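Cuddale Two-Arm Produce Station

Bench-top sorting and packing cell from Pranivis
Used, serviced, ready to ship. Price: $3,833
Stock no. 238

Hi, I'm Necati, and I look after the used equipment side here at Uysal. I've had the Cuddale on my bench since February and I've gotten pretty fond of it, so this page runs longer than our usual ones (sorry, skip to the bottom for what's in the crate).

The Cuddale is a pair of arms over a black tiled deck, with pale walls at the back and sides. It's meant for small grocery jobs: moving loose vegetables between bags and bins, putting together mixed orders, that sort of thing. I like produce as a test because it's floppy and slippery and never the same shape twice. A cardboard box will make almost any arm look good!

Anyway, I loaded it up with stuff from the store across the street and let it go to work on celery and greens.

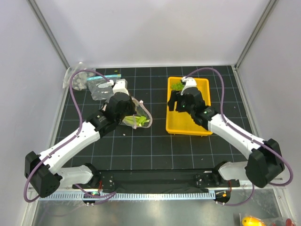 Celery on the left, greens in the yellow bin, one arm over each.

The arms are set up as near mirror images, and if you've only ever worked with a single arm you'll love having the second one. My favorite way to run it is one gripper steadying the bag while the other does the picking. You can also give each arm its own job, but take it slow at first, because they share the middle of the deck and you do have to plan who goes where.

The purple cables run up to the wrists with a good big loop around each elbow. Leave those loops alone! Şengül Öztürkmen, our service tech, set the slack herself, and a customer with an earlier unit tied his down tight and was back to us for a new cable before long. If they brush over tall bags at the back, just move the bags forward a bit.

Now, clear plastic. Every buyer asks me about it, so I'll give you my take. Crinkly bags throw glare, and under bright lights the wrist camera gets a lot of white sparkle. I had much better luck once I turned the overhead lamp down. Zip-top bags lying flat are the hardest for it, and I still open those by hand before a run. Open-top produce bags are fine.
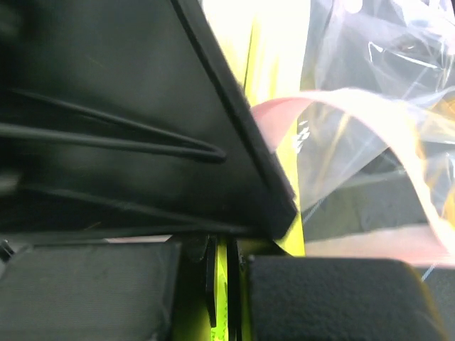

Wrist camera view past the two fingers, with clear film catching the light.

As you'd guess, the close-up view is more use for the last little bit of a grab than for finding your way around the deck. Use the wide view for that. The software lets you keep both on screen, and I'd do that from day one.

What I don't love: the fingers are wide, so single mushrooms take patience, and the manual is thin. Şengül wrote us a better one, and you get a copy.

In the crate:
2 arms with grippers, mounted
Tiled deck and wall panels
Wrist and overhead cameras
Spare cable set
Şengül's setup notes

Pickup is from our Drinham shop, or we'll quote you freight. Come by any morning before 11 and I'll run it for you. Bring your own vegetables if you like!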